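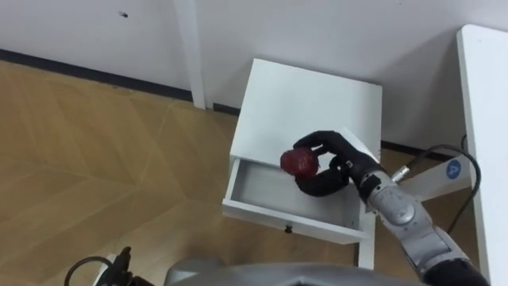 June, evening

Long day, and it ended with the arm powered down and a tag on the breaker, so I want to get this written while I still have the order of things straight.

We started on the drawer task a little after eight. Nelli Lindqvist had the list. The robot picks up the red fruit, carries it over the open drawer of the bedside table, lowers it, lets go, backs off. We had done it plenty of times at half speed. Today was the first session at full speed, and the plan was to get through 60 runs before lunch and then look at the logs.

The first 22 runs were fine. A couple of slow grasps, one release a bit high so that the fruit bounced, nothing worth stopping for. On run 23 the hand got over the drawer and stayed there. The software said "release" and the fingers did not open. I waited for the timeout, which is two seconds, and at the end of it the arm is supposed to hold still and ask for a person. It went into the retreat move instead, with the fruit still in its fingers and the hand too low. The knuckles caught the front panel of the drawer and pulled. The table came along, maybe a hand's width across the floor, and then it tipped toward the robot.

Nelli was on the stop button and hit it. The table was leaning on the hand by then. I was standing closer than I should have been, on the window side, inside the tape. I had stepped in on the run before to pick up the fruit and had not stepped all the way back out. The table did not touch me and neither did the arm. It could have been my shin. I put that in the report in those words, because if I leave it out the report is about a drawer.

Damage: one drawer runner bent, a scrape on the front panel under the knob, and the outer cover of one finger split along the seam. The fruit is fine.

We did not restart. I wanted to, for about a minute. Nelli said no and went to get the tags, and by the time she was back I agreed with her. We took photos of the table where it stood, backed the arm off by hand, and copied the logs to two places before anybody touched the settings. Last month I changed a value first and copied afterward and lost the only record of a fault, so at least that has sunk in.

Then the logs, most of the afternoon. There are two separate faults and I think it matters to keep them separate.

The first is the fingers. The hand dropped off the network just before the release command and came back 1,980 milliseconds later. The command went out into that gap and was never repeated. I wiggled the cable at the wrist connector with the power at the low setting and got the same dropout on the second try. That cable runs in a wide loop off the wrist, and at full speed the loop swings. At half speed it hardly moves. I had looked at that loop every day and thought it looked untidy. I had not thought of it as a fault.

The second is worse. A missed release should end in a stop. The timeout did fire. But the hand came back just inside the two seconds, reported itself healthy, and the check only asks whether the hand is healthy. It does not ask whether the fingers are open. So the arm took "healthy" to mean "done" and left. I wrote that check in the winter. Nelli reviewed it, and she brought that up before I did, but I wrote it.

Called Abugri around four to ask about a shorter cable with a clamp at the wrist. They can send one, no promise on when. I also wrote to Zamton about the finger cover and got an automatic reply.

What we agreed before going home:

Arm stays off until the cable is replaced and clamped. No tape, no zip ties as a stopgap.

The release check reads the finger positions. If they are not open, the arm stops where it is.

Half speed again for the first full session after the repair, whatever the schedule says.

Nobody inside the tape unless the arm is stopped and the person at the button has said so out loud. I suggested that one, for obvious reasons.

The bedside table gets weight in the bottom or gets fixed to the floor. Nelli prefers fixed. I would like to keep it movable, since we shift it between sessions. Left open.

Nelli will tell the people at Zidthorpe that their demo moves. I offered to do it and she said I would apologize too much.

I rode home the long way and did not think about it much until I was cutting onions, and then I thought about it a lot. I keep going back to how quiet it was. The arm did not jerk or make any noise it does not usually make. It did an ordinary retreat at the ordinary speed, and the table was in the way.

Tomorrow: write the test for the release check before the fix, unplug the hand in the middle of it in simulation, and see if I get the same thing. Ask about the spare drawer runner. Move the tape out by a step on the window side. Buy onions.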